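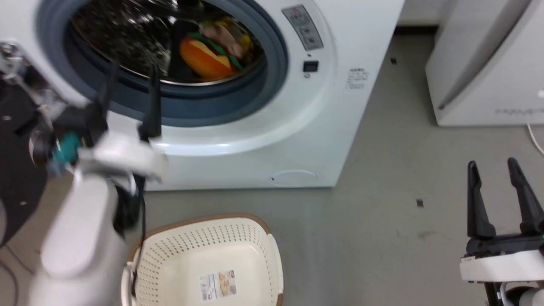 Wash Week at the Kornel Toy Library

Every May the Kornel Toy Library stops lending soft toys for a week and washes all of them. The hard toys get wiped down when they come back, but plush and fabric pieces mostly wait for this week, apart from the ones that come back sticky. The library made more than 4000 loans last year, and the play food went out more often than anything else on the shelves.

Photos by Griet Koster and Tae-yang Ha. Captions by Marcela Tóth. Click any photo for the larger version.

Returns shelf, early morning
The last bags came in the evening before. Each one has a paper tag with the set name and a list of what should be inside. Two tags were missing this year and Janka Beneš matched the bags from the loan book.

Sorting on the long table
Plush food goes in one pile, dolls and doll clothes in a second, puppets in a third. Anything with a battery box or a squeaker is set aside for hand washing.

The mending pile
Open seams are closed before the wash so the stuffing stays where it is. Griet did most of these the night before. The puppets needed the most work, usually at the neck.

Play food
The burgers and sandwiches are the pieces families ask for by name. The orange-and-yellow one with the green strip along its edge is easy to spot in a load. Green edges are lettuce, as far as our younger members are concerned.

Loading
Play food is washed as its own load, on the gentle cycle, cold, with a half measure of unscented detergent. Small pieces go in a zippered mesh bag. Larger ones can go in loose. We keep loads small, and a drum that looks too empty is usually right for plush.

Basket under the door
A cream-colored plastic basket with a brown rim stays on the floor directly below the washer door. Its sides have rows of small holes, so it does not matter if something goes in damp. The product sticker is still on the inside of the front wall and will probably stay there.

Door gasket
Look in the fold of the rubber before and after each load. Doll socks end up there -- so do felt tomato slices. Wipe the fold dry at the end of the day and leave the door open.

Hand-wash sink
Boris Paulík on the music toys. The fabric covers come off and are washed in the sink, and the sound boxes are wiped with a barely damp cloth. The singing bear from the Beltel set does not have a removable cover and was spot-cleaned only.

The Urquijo puppets
This set was donated by the Urquijo bakery when it closed its children's corner. The baker and the miller have painted faces, so they do not go in the machine. Tae-yang cleaned them with a soft toothbrush and a little soap.

Drying racks, back porch
Flat racks for anything stuffed, lines for doll clothes. Plush food is turned over at lunchtime and again before closing. It rained on the second afternoon and everything moved inside to the reading room.

Reading room, second afternoon
Racks between the bookcases with a fan at each end. The story hour was held in the hallway instead. Thick pieces such as bread halves and the big plush melon took until the next day.

Checking for dry
Squeeze the thickest part and hold it for a few seconds. If it feels cool in the middle, it goes back on the rack. Nothing is bagged the same day it is washed.

Brushing
A soft baby brush lifts the pile on the dolls and animals after drying. It does nothing for felt, which is better pressed flat under a book.

Re-bagging
There are 70 soft sets in the catalog, and each is checked against its tag before it goes back on the shelf. Marcela reads the list and Janka packs. A missing piece is written on the tag in pencil and crossed out if it shows up.

Odds and ends box
Pieces without a set. This year it held 14 things at the end of the week, including a doll's mitten, half a bagel and a fish that no set seems to be missing. The box is at the front desk until the end of the month if you recognize something from home.

Retired toys
A few things were too worn to go back. The old Ukier picnic blanket has been cut up for polishing cloths, and its plates and cups have moved to the garden corner.

Shelves, last evening
Dolls on the left, food in the middle, puppets by the window. The play food sets are now in clear bags so that you can see what you are borrowing without opening them.

Borrowing soft toys again
Soft toys can be borrowed from the morning after wash week. The loan period is three weeks, as before. Please do not wash sets at home before returning them -- shake out the crumbs, put everything back in its bag and tell the desk about any spills. If a piece has torn, leave it as it is and put a note in with it. Griet would like to have the loose bits too, even the small ones.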